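**Simulated cell upkeep, a long thread for anyone who inherited one of these (1/11)**

Morning, all! A few of you asked how we look after the two-arm cell in our simulator at Brustham, so I made a big pot of tea and wrote the whole thing down. It's a household room with a cabinet, a gray table and an arm on either side, and it needs more tending than you'd think for a thing with no bolts in it.

**2/11**

People hear "simulated" and imagine it stays put. I did too, back in January, when I took this cell over. Then somebody edits one shared file for another room and your gripper opens a hair wider than it did the day before, and you spend an afternoon blaming the controller (I spent two, and I owe the controller an apology).

**3/11**

So I start every check at the fingers. Command both jaws fully open, nothing in them, and look down the wrist camera. I want to see both fingers, one toward each side, with a nice clear gap in the middle and the gripper body sitting square across the bottom of the view. If the body is tilted in there, the camera mount has been nudged in the model, and you fix the mount before you touch anything else, please!
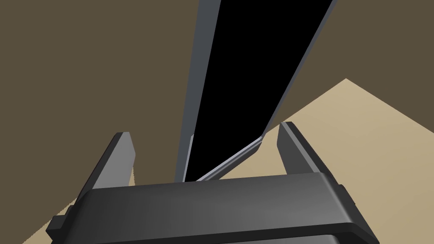
**4/11 — Finger offsets**

Each finger has its own zero. We keep ours in a little text file next to the Pimeo config, one line per jaw, and I read them out loud like a grocery list while comparing them to the loaded model. It feels silly and it has caught real mistakes. If one finger is off, change that finger only. I know it's tempting to split the difference across the pair, and I have done it, and I regretted it for a week.

**5/11**

Next come the joint limits, which is the dull part. We run each arm through a slow sweep of 40 poses with the other arm parked, then swap. You're watching for a joint that arrives late or stops short. The report comes out of Usuga as one long table, and I go straight to the wrist rows first, as those are where our trouble usually lives. Shoulders have been angels so far.

**6/11**

Once the sweep is clean I back out to the room view and park the arms in their working spots. On the left, the gripper goes over the top of the white cabinet. On the right, the arm stands with its fingers up, near the beige wall. I like to leave them there a minute and just look the room over before I run anything, same as you'd walk through a kitchen before the guests come.

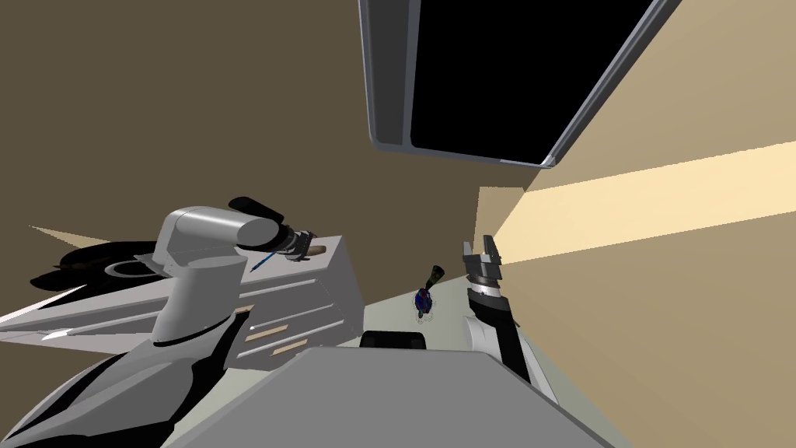 The cabinet is the piece I worry over most. Its pose is stored separately from the left arm's base, so the two can drift apart in the files without any warning at all. A cabinet that has crept toward the arm means the wrist comes down on the top panel instead of stopping short of it, and the contact solver does not take that graciously. You'll get jitter, then a big angry force spike, then a stopped run.

**7/11**

My fix is boring and I recommend it warmly: reload the cabinet pose from the saved layout, lift the wrist clear, bring it down slowly, and read the distance before you let it near the surface. Please don't drag the cabinet by hand until it looks right. Looks right at what angle, I ask you.

**8/11**

Then the drawers. Pull each one in the model, let it go, and check that it stays where you left it. A drawer that slides home on its own usually has its friction set back to the default, and that happens every time we pull a fresh copy of the furniture from the Muvetti library. I keep our own numbers pasted in the notes so I can put them right back.

**9/11**

Last is the reset, where the arms go back to their start poses and the loose things go back to their places. I watch this one with my own eyes even when the log says it passed — run 1157 passed beautifully on paper and the left wrist had finished half a turn from where it belonged.
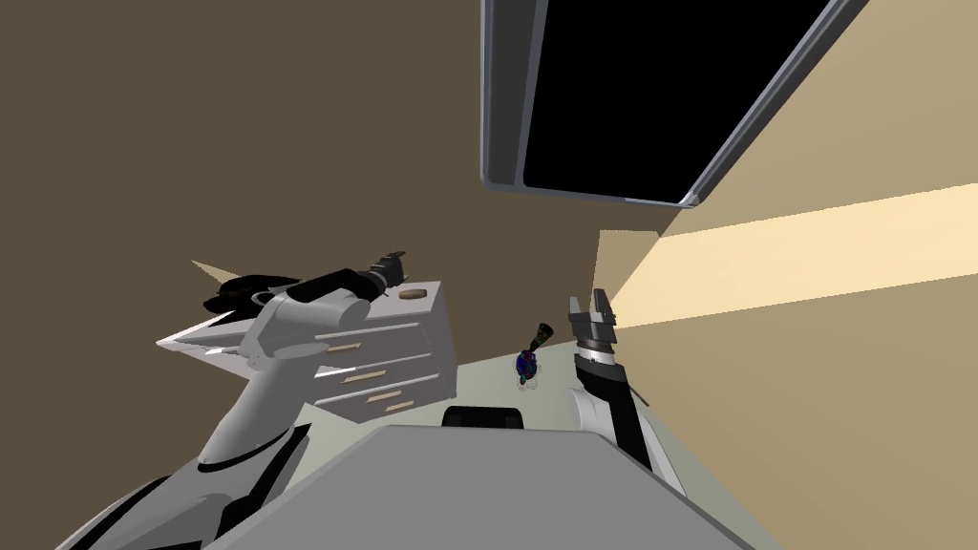

Half a turn is harder to notice than you'd guess on a symmetrical gripper, because the fingers look just the same either way. The cable limit in the joint settings is what gives it away. If the next move starts with a long lazy spin of the wrist, go back and look at your reset pose.

**10/11**

When it's all behaving, save the layout, the finger offsets and the friction numbers together under one name. Together! I once restored a perfectly good layout with somebody's older offsets and got to do posts 3 through 9 all over again, with cold tea.

**11/11**

That's the round as we do it, and with practice it fits nicely before lunch. If you keep your drawer friction somewhere safer than a notes file, I would truly love to hear how, and I'll be checking replies this evening once the last sweep is done.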